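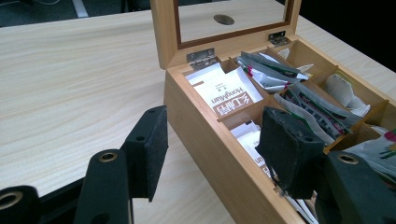
Open tea box on a light wooden table.

Prellby Feeder Schedule Data

Container feeder sailings between Drumholm and 16 smaller ports, one row per scheduled call. Built from the timetables that carriers post publicly, merged and cleaned by hand where the port names did not match.

Contents

calls.csv: the main table. Columns are service_code, vessel_slot, port, eta_local, etd_local, berth_hours and status.
ports.csv: port names, country, time zone and maximum draft in meters.
services.csv: one row per service, with the operator and the nominal capacity in TEU. Most services run ships of 600 TEU or less.
changes.txt: what moved between releases.

Times

All times are local to the port, with no offset stored. Join on ports.csv to get the time zone. Calls listed by a carrier as "AM" or "PM" only are entered as 08:00 or 16:00, and the status column says "coarse".

Status values

planned, coarse, omitted, merged. "Omitted" means the carrier published a blank sailing. "Merged" means two services shared a ship for that rotation. A merged call appears once, under the service listed first.

Known gaps

Four of the ports have no draft figure. The Asamoah service changed its rotation in December and the old port order is still in the file for the first 8 weeks after that. Transshipment at Drumholm is not linked to any deep-sea sailing. Actual arrivals are not included, so the tables can't be used to measure delays.

Loading

The files are UTF-8, comma separated, with a header row. Empty cells mean unknown. The script load.py puts all three tables into SQLite and needs nothing outside the standard library. Run it from the top folder:

python load.py --out prellby.db

License

CC BY 4.0 for the tables, MIT for the script. Corrections to port names are welcome through the issue tracker. Please include a link to the carrier's page.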